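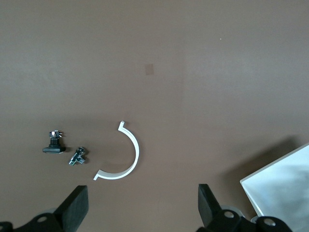
¿Cómo llega la luz a tu casa?

¡Hola otra vez! Hoy os cuento una cosa que a mí de pequeña me traía loca: ¿de dónde sale la electricidad cuando le das al interruptor?

En mi pueblo, Plonon, viene de un río. El agua baja con muchísima fuerza por un tubo de 300 metros y empuja una rueda enorme, la turbina. La turbina hace girar un generador – una máquina con imanes y cables de cobre – y así se produce la corriente.

Después toca viajar. La electricidad va por cables colgados de torres muy altas (¡no trepéis nunca por ellas!) hasta la subestación de Rikano, a 18 kilómetros. Allí le bajan la tensión, que viene altísima, y sigue por cables más pequeños hasta tu calle.

¿Y cuánto tarda? Poquísimo, menos que un parpadeo.

Pregunta en casa dónde está el contador y mira cómo cambian los números cuando alguien pone el horno.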